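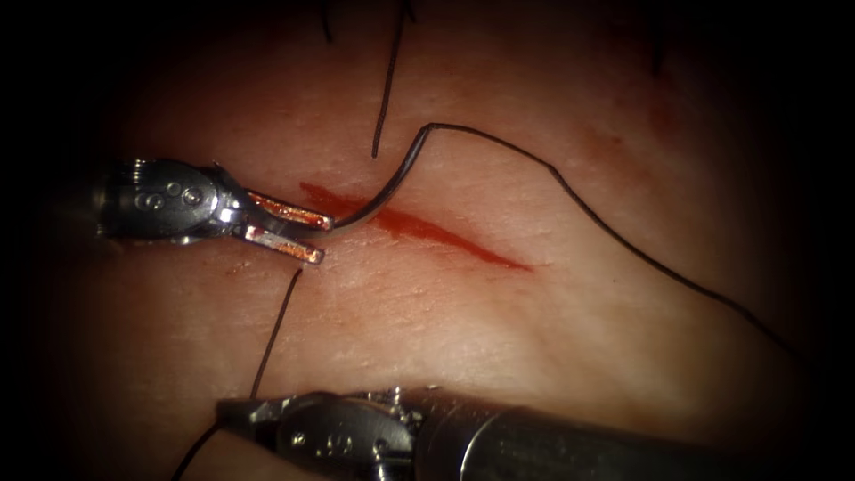 Polling Station Inspection Checklist, Markden Municipal Council By-Election
Inspected on 26 October 2025
Station: Karakaya Community Hall, ward of Tumivgate
Registered voters on the list: 1835

Marking: OK = in order, R = repair or correct before voting, N = not checked.

1. Access and entrance

1.1 Main door opens fully and stays open: OK
1.2 Ramp for wheelchairs: R
Comment: The ramp is solid but the handrail on the left side moves when one leans on it. Two screws are missing at the bottom. I informed the council works office by telephone and they promised to come. Please look at it again.
1.3 Signs from the street: R
Comment: The sign at the corner still shows the old station, which was in the school. Voters who come from the Tumivgate side will walk in the wrong direction.
1.4 Campaign posters inside the 100 meter limit: R
Comment: Three posters, from two different parties. I did not remove them myself, as the rules give this task to the returning officer. Both party offices received the same letter.

2. Voting room

2.1 Number of booths (4 required): OK
2.2 Secrecy of the booths: R
Comment: Booth 3 stands with its open side to the window. A person in the parking lot can see the table. Turn the booth or cover the window with paper.
2.3 Low table for seated voters: OK
2.4 Lighting: OK
Comment: Checked also with the curtains closed. In December it would be too dark in the back corner, but for this election it is enough.
2.5 Emergency exit free: R
Comment: Stacked chairs were before the exit. They were moved during my visit, but the hall is rented in the evenings, so it must be checked again in the morning of the vote.

3. Ballot box and materials

3.1 Box, lid and lock without damage: OK
3.2 Seals: OK
Comment: The number on the spare seal bag ends with 431 and agrees with the delivery form.
3.3 Storage cabinet, Munero type, two keys: R
Comment: Only one key was shown to me. The second should be with the deputy presiding officer. I ask for a written confirmation.
3.4 Tactile voting device: N
Comment: Not yet delivered.

4. Observers and party agents

4.1 Seats with a clear view of the box: OK
4.2 Accreditation list on the wall: N

Second visit needed: yes, for 1.2, 1.3, 1.4, 2.2, 2.5, 3.3, 3.4 and 4.2.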